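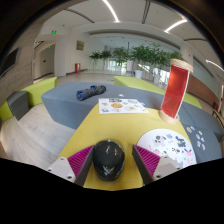

How to set up a sticker table in a lobby

I love a sticker table. Put one out where people are already waiting for something and within minutes you'll have grown adults arguing over which cat is best. Sarla Pant and I ran our first at the Drerby open day in November, and we've been fiddling with the layout ever since, so these are the steps as we do them now.

What you'll need

A low table with seats close by
Sticker sheets with plenty of colour in them
A few loose stickers to give away
One tall thing to catch the eye
One or two flat printed things, such as a mouse pad or a round board
A cloth or soft pouch for carrying the small bits

1. Pick the table first

Go low! People sit down at a low table, and people who sit down stay and peel. A yellow or yellowy-green top is my favourite by miles, because white sheets jump straight out at you. Big padded benches wrapped round it are ideal, and if there are a few loose cube seats nearby, leave them where they are for the friends who turn up later.

2. Give it some height

Everything in sticker world is flat, so from across the hall your table looks like nothing at all unless something stands up on it. We use a tall red column with a shiny face. Wagner Camargo wanted a banner, and we did try one at Arruda, but it kept falling on people. Put the tall piece on the table itself, a bit back from the sitting side, so there's elbow room in front.

3. Put down the flat pieces

I like one big printed piece close to the front, turned so the drawings face whoever is sitting down. Little cartoon animals work on absolutely everyone. Keep it well clear of the column or the two fight each other. 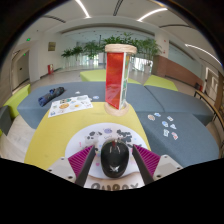

Red column up on its round base, sticker sheet over on the grey bench.

4. Spread the sheets about

Don't pile them! A stack looks like paperwork. Lay a sheet at a slight angle, near an edge where a hand naturally lands, and try one on the bench as well as the table. Then drop a few loose stickers or small cards on the seating. Kids find these first (so do Imton staff, I've noticed).

We had 40 sheets for the Drerby day and put them out a couple at a time. Much better than all at once, and you get the fun of topping up.

5. Leave the pouch handy

Ours is dark blue and rolls up, and it lives on the bench within reach. At packing-up time the loose ones go in first, then the cards, then anything you find down the gap between the seats. Do check the gap.

6. Have a look from the door

Walk off to the far end of the hall and come back as if you'd never seen it. Can you spot the column? Is there a clear way in to the seats? Shuffle things until you're happy. This bit takes me ages and I enjoy every second of it.

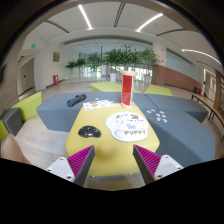 Cat mouse pad on the yellow top, with small white cards along the bench.

Printing your own

Osvaldo Fagundes did our last run: 3000 stickers, of which 2000 were small rounds. Ask for a test sheet before you say yes to the lot, as blues can come out darker than you expect.

Page updated 23 Mar 2002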